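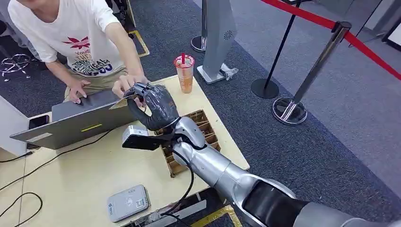 3 Data Collection

3.1 Task and setup

We collected demonstrations of card handover at a staffed service counter. Each episode involves one seated participant, one robot arm with a multi-finger hand, and a card that passes between them. The robot may act as the giver or the receiver, and the role is fixed before the episode starts. All sessions took place at the Piritdale site in May 2020.

Figure 1. Card handover at the counter during a collection session, from the head camera. The robot hand holds a thin card in front of the laptop lid while the participant reaches toward it. A payment terminal lies on the table in front of the arm.

The table was left in normal working condition. Earlier collections in our group used a bare surface, and policies trained on them tended to fail when a cable or a cup appeared near the goal. We therefore placed no limit on personal items, provided that the arm could reach the handover zone. Objects such as the laptop and the compartment tray in Figure 1 were not tracked and carry no labels. The floor behind the table was also left as found, including the rope barrier.

3.2 Teleoperation

The arm was driven by a trained operator through the Kerico interface, which maps the operator's wrist pose to the end effector and finger flexion to the hand joints. Commands were logged at 20 Hz together with joint positions and the head camera stream. Finger commands were recorded before smoothing – the filtered signal hides the short corrections that operators make just before release.

Operators were told to bring the card to a comfortable height and wait. They were not told when to let go. Release timing differs a good deal between operators, and we kept this variation in the data. Participants received one instruction, to take or offer the card as they would with a store clerk. They could use either hand.

3.3 Episodes and filtering

We recorded 1,314 episodes. An episode begins when the hand leaves its rest pose and ends when it returns, or when the operator aborts. Episodes were removed if the camera stream dropped frames, if the operator aborted before the card entered the handover zone, or if the participant withdrew consent. After this step 1,000 episodes remained, of which 84 contain a dropped card. Drops were kept and marked as failures. They are excluded from behavior cloning but are used to train the release classifier in Section 4.

3.4 Annotation

Each retained episode was split into four phases: approach, hold, shared contact, and retreat. Phase boundaries were marked by hand in the Kabbaj tool by Bouchra Morsy and checked by a second annotator. The start of shared contact was the hardest boundary to place. From the head camera the participant's fingertips can appear to touch the card while a gap remains, and the card itself is thin enough to vanish when seen edge-on. Where the two annotators disagreed, the finger joint log was used to settle the label – a small change in joint position usually follows first contact.

The annotated set is referred to as Korkeo in the rest of the paper. Training and test splits were made by participant, so no person appears in both.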